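From: the Gasden Hard Water list
Subject: Re: White film on plates after changing detergent
Time: 7:40 a.m.

Replying to the message from last night, quoted in full because the archive has been dropping attachments and I suspect some of you got only the second half.

> We are on town water in Gasden, no whole-house softener. The
> dishwasher has its own built-in one. I switched from Grarkel
> powder to the Grarkel all-in-one tablets in August and the plates
> have had a white film ever since. Glasses are worse. The bowls
> on the lower rack are mostly all right.
>
> I have cleaned the filter, run a machine cleaner through twice
> and turned the rinse aid up to 5. No change, or possibly a bit
> worse. The salt light has never come on, but I was told the
> tablets have salt in them so I stopped worrying about it.
>
> Conductivity at the kitchen tap is 526 on my pocket meter. I
> assume that is the hardness? If so it is off the top of the
> table in the manual, which would explain everything. Should I
> be looking at a Verko under the sink?

First, the 526. That is microsiemens per centimeter, and it is a measure of everything in the water that carries current. Calcium and magnesium are in there, but so are sodium, chloride, sulfate and whatever else the wells are giving up this month. You can't read hardness off it. Softened water demonstrates this well: run it through a salt-fed softener and the hardness goes to near zero while the conductivity hardly moves, as the calcium has been swapped for sodium. A pocket meter will therefore tell you nothing about whether a softener of that type is working. It is a good tool for checking reverse osmosis and a poor one for this job.

What you want is a drop-count hardness kit. Read the leaflet before you start, as the value of a drop depends on how much water you put in the vial. I use the double volume, where each drop is half a grain per gallon. My own tap in the east part of Gasden took 20 drops to go from red to blue the last time I ran it, so ten grains. That is hard water, but every built-in softener I have worked on is able to handle it when it is set correctly and has salt in it. You will likely get something close, though the west side is fed from different wells and I have no recent reading from there.

Second, the salt. The all-in-one tablets do not refill the softener. The part of the tablet people call "salt" is a builder, a compound that ties up calcium in the wash water while the tablet is dissolving. It has no path to the resin. The resin sits in a separate tank, and the only thing that restores it is strong brine drawn from the salt well in the floor of the tub. If that well is empty, the resin is spent and hard water goes straight through to every fill, including the last rinse. The tablet is gone by then, so the last rinse has no builder in it at all. That is the water that dries on your plates.

This also fits the timing. With the powder you were probably adding salt out of habit, then stopped when you changed over. The resin would have kept going for a while on what was left.

About the salt light: check that it hasn't been switched off. Several machines have a setting for combined tablets that turns off both the salt and the rinse aid lights and, on some of them, lowers the softener setting too. It is usually a menu item or a long press on one of the program buttons. Turn it off. On older machines the light is driven by a float in the salt cap, and the float sticks. Take the cap off and look in. You should see salt standing up near the water line. If all you see is water, the light is wrong.

Use coarse dishwasher salt. Ko is what the hardware store here stocks and I have had no trouble with it. Table salt packs down and often has an anti-caking agent in it. Fill the well, wipe up what spills around the neck, and run a short program right away with no dishes in it. Brine left sitting on stainless steel will pit it. Then put the cap back on properly. A cap that is cross-threaded leaks brine into the wash, and that leaves a film of its own which people then try to cure with more salt.

Third, work out which film you have before you change anything else. Two things look alike on a dry plate:

Scale. Chalky, dull, feels slightly rough. Put a few drops of white vinegar on it, wait, rub with a finger. If the spot comes up clean, it was calcium carbonate.

Rinse aid or detergent residue. Slightly slick, sometimes with a blue or rainbow cast on glass. Vinegar does little, but warm water and a drop of hand soap takes it off.

There is a third case, on glass only, where the surface has been etched. Nothing takes that off. It comes from very soft water, too much detergent and high heat together, and given your description I doubt it, but don't set the softener above the measured hardness in the hope of better results, as that pushes you in that direction.

For the plates, do the vinegar test on the rim as well as in the center. The rim is where the last drops hang when the plate is standing in the rack, so scale builds up there first and it is the best place to catch it early. Use a glazed plate in a solid color if you own one. White on white is hard to judge under kitchen light.
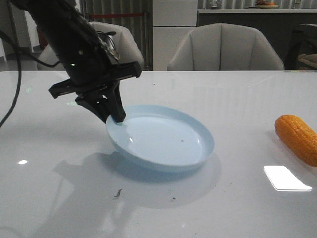

Look at it at a low angle with the light behind it, once it is fully dry. A wet plate always looks clean. If the film is heavier on one side, note which way the plate was facing, then check that the spray arm turns freely and that its end holes are clear. A blocked end hole gives you patchy film on the outer rows even with good water.

Fourth, rinse aid. Five is too high for most machines and may be adding the second kind of film on top of the first, which would account for your "a bit worse." Put it back to the middle setting and leave it there until the softener is sorted out. Change one thing at a time, and run several loads between changes. The first load after a salt refill still goes through spent resin on many machines, as the regeneration step may not come until the end of the program or even a later one. People fill the well, see film on the next load and decide salt was not the problem.

Fifth, the heating element and the inside of the tub. If it has been running hard since August there will be scale in there as well. Once the salt is in and a few loads have gone through, run citric acid on an empty hot program. I use 100 grams, placed in the bottom of the tub. Do not mix it with detergent in the same cycle, and do not use it on top of a chlorine cleaner.

As for the Verko, I wouldn't buy anything yet. The under-sink model on their page is a carbon and sediment filter. It takes out chlorine taste and grit and leaves the hardness where it was. Their whole-house unit is a true softener, and if you have scale in the water heater and shower heads too, that is a fair reason to think about one. For the dishwasher alone you already own a softener. If you do put in a whole-house unit later, turn the dishwasher's setting down to its lowest value or you are softening twice.

Order I would do it in: hardness kit, combined tablet setting off, salt, softener set from the kit reading and the table in the manual, rinse aid to the middle, several loads, vinegar test again. Check which units the manual uses - some tables are in grains, some in German degrees, some in millimoles, and the numbers are not close to each other.

Please post the drop count, the vial volume and the machine model when you have them. If anyone on the west side has a kit in the drawer, a reading from there would be useful too. The utility report gives one average for the whole town and it hasn't matched my tap in any year I have checked.

--
Gasden Hard Water list
To leave, send a blank message with "unsubscribe" in the subject line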